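Labelled trays to replace cartons in Menzies storeroom

29 November 2024

Small-parts storage at the Menzies building will move from cardboard cartons to rigid plastic trays, under a changeover plan released by building operator Gramau on Friday.

The plan covers 2,813 stock lines held in the ground-floor stores. Of the 3,461 cartons now in use, 775 were graded unserviceable in a November audit, mostly for crushed corners, split bases or missing labels. Those will be withdrawn first and the balance replaced as stock turns over.

Gramau stores supervisor Nicanor Campos said the cartons had been bought as a temporary measure and had stayed in service well beyond their intended life.

"The main fault is in the base. Once the flaps let go, small items end up under the racking and the count is out," he said.

Trays are supplied by Jeltaro in a single footprint with a raised rim. Labels are fixed to the inside wall, where they are protected from rubbing when trays are pushed together on the shelf. The outside is to be left clear. Tall or narrow items that would tip in a tray will be held in open black cups, to be kept beside the tray for the same stock line.

The first 300 trays have been allocated to the fixings and electrical bays. Each is to be checked for rim damage and label adhesion before it is loaded, and any tray with a lifted label will be returned to the supplier.

Sorting is carried out at floor level on the tiled area next to the stores. Campos said benches had been considered but would have reduced the clear width of the walkway to less than the building's access standard allows.

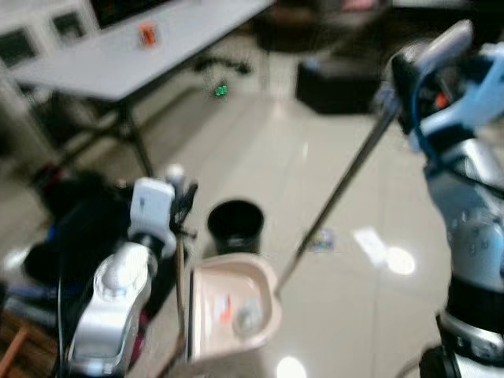
A beige tray with a label on its inner wall, and a black cup just behind it on the tiled floor. Photo: Gramau

The gloss finish on the tiles has been noted in the risk assessment. Overhead lights reflect strongly off the surface, and clear or translucent items can be hard to pick out against it. Staff have been told to place such items directly into a tray and to keep them off the floor.

Withdrawn cartons will be flattened and baled for recycling by Greseo, which holds the existing waste contract for the building. No change to collection times is proposed.

Stores counter hours are unaffected. Requests for items in the fixings bay should quote the stock number printed on the current carton, as bay and shelf codes will be reissued once the bay has been recounted.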